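An Afternoon with the Planner People at Vovar

9 min read · 8 comments · 69 shares

I had been promising myself a trip to Vovar's open house for two years running, and this September I finally made it, with a notebook, a bad sandwich from the train and far too many questions. Vovar writes software for two-armed robots. Other people make the arms; Vovar supplies the part that looks at a room, decides what to do about it, and then sends the joints where they need to go. That sounded like a dry afternoon to my brother, who stayed home. I had a wonderful time.
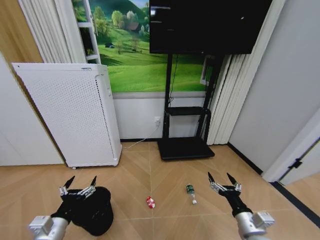

ORTUÑO, September

Visitors came in by groups, and mine had the good luck to be led by Donnie Gunn, who looks after the planning code and talks about it the way some people talk about their tomatoes. He started us off with tidying, the job his team uses for nearly all its testing. A can and a bottle lying on their sides on the floor don't look like much of a challenge, but the software has to settle a string of small matters before anything moves. Which arm takes which object? Can both arms go at once, or will the elbows meet somewhere over the middle? Is the bottle likely to roll if a fingertip brushes it on the way down?

The old version, Donnie told us, handed each object to the nearest arm and left it at that. It was quick and it was fine most of the time, and then every so often both arms would end up waiting politely for each other, like two people at a door. The new one, which they call Surnon, draws up several plans side by side, scores them, and throws out the ones where an arm has to pass over something it could knock. I asked how many it draws up. The limit is 3000, and on a busy floor it will use most of them. He showed us a log from an earlier run where it had stopped at 2846 because the time allowed had run out — and he was quite cheerful about that, as the best plan had turned up early on. 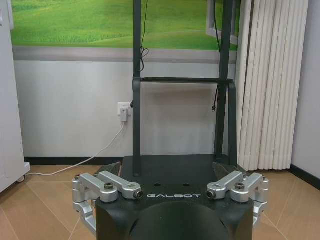 Calibration was the subject I had come for, having lost a whole winter to it on a hobby arm in my garage. A camera mounted near the wrist is only useful if the software knows exactly where it sits in relation to the fingers, and small errors there grow into large ones by the time you reach for something. Vovar's approach is to keep checking against things that stay put. With the GALBOT lettering and the silver links close up in the view, you have parts whose shape is already known from the drawings, and beyond them a wall outlet and a long straight baseboard that ought to stay where they are while the arm moves. If the baseboard starts to drift in the map, the software suspects its own numbers first. I wrote that down and underlined it twice!

We also heard a good deal about pictures on walls. A big landscape mural is a real test for a perception system, for the hills look far away and the wall is right there. Depth readings and the color image tell different stories, and the code has to know which one to believe. Donnie's group gives the depth side the last word on anything an arm might bump into, and lets the color side do the naming. A woman next to me, who works on warehouse scanners, wanted to know about shiny surfaces, and that set off a long and happy detour about dark television screens, which reflect the ceiling lights and can turn up in the map as lamps floating somewhere inside the wall. They filter those out now by asking whether the "lamp" moves the way a real one should when the camera does. 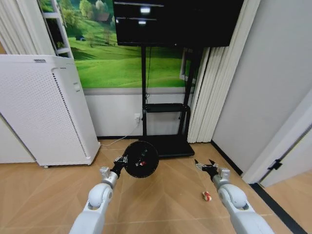

Left gripper on the edge of a round black disc, right gripper open.

Grasping by the edge took up the last part of the tour, and I could have listened to it for another hour. Holding a flat thing by its rim puts all the weight out to one side, so the planner has to think about tilt as well as position, and more so when there is something small resting on the face of it. Surnon slows the wrist in those cases and keeps the turns gentle. The second arm is planned along with the first, even when it has nothing in its fingers, so that it stays out of the way and is handy for the next pick.

Afterward there was coffee, and a table where you could try Uvton, their replay tool. You load a run, drag a slider, and see what the planner believed at each moment next to what the cameras recorded. I spent most of my coffee on it and let the cup go cold. My one complaint is that the search box only takes exact names, so I kept typing "bottle" and getting nowhere until somebody told me the entries were filed under "container." 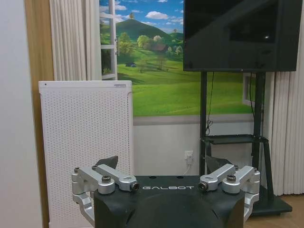 Can you use the planner with arms from different makers? It works with any pair that accepts joint commands and reports its positions back, though you have to supply an accurate model of each arm and go through the calibration again whenever you change a gripper.

I came away with a folder of handouts and a plan to tear up most of my garage code. Donnie has promised to send me the notes on edge grasps, and I'll put up a separate post once I have read them properly. The train home was late, so I had plenty of time to start.

8 comments · Share this post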